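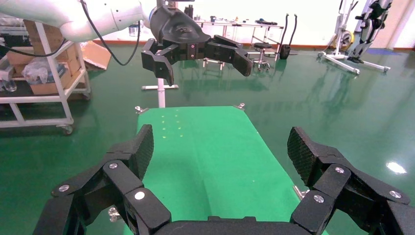

Two-arm cell from the near wrist camera, both grippers open, cloth clamped to the table.

Two-arm cell, periodic inspection
Date: 2018-08-07
Inspected by: Lleucu Gough
Second person at the stop button: Đức Ngô
Cycles on counter since last service: 2,621

1. Emergency stops, both arms
OK. Each button stops both arms. Reset needs the key, as it should.

2. Finger plate screws, near gripper
OK. All checked with the small driver and none turned. They should be checked again at the next service.

3. Fingertip pads, near gripper
OK. Texture still good on both faces. Wiped with a dry cloth. Do not use the solvent from the bench on these, it hardens the grip surface.

4. Gripper on the white arm
Comment. Opens and closes fully, but the right finger lags slightly at slow speed. It did the same in January. Gearóid Dolan to look at the linkage before the next long run.

5. Cables
Comment. The loop hanging from the white arm clears the table through the full test path. It gets close to the shelving cart when the arm swings left – keep the cart where it is or farther back. No cuts or flat spots found by hand.

6. Table cloth and clamps
Fixed during inspection. One corner clamp at the far end was loose and the cloth could be pulled by hand. Tightened. Cloth is flat again. Check the clamps at the start of each shift, including the ones on the long edges.

7. Reach and speed limits
OK. Reduced speed is set at 280 mm/s and was confirmed on the controller for both arms. Arms stop short of each other with the overlap test running.

8. Floor and walkways
Comment. A loose piece of cardboard is leaning next to the shelving cart. Flatten it and take it out. The stool stays at the workbench while the arms are powered.

9. Paperwork
Not done. The service sheet in the Humphreys binder still shows 1,590 cycles. Berwyn Trevor to update it.

Result: cell may be used at reduced speed. Full speed after item 4 is closed and signed by Heledd Sayce.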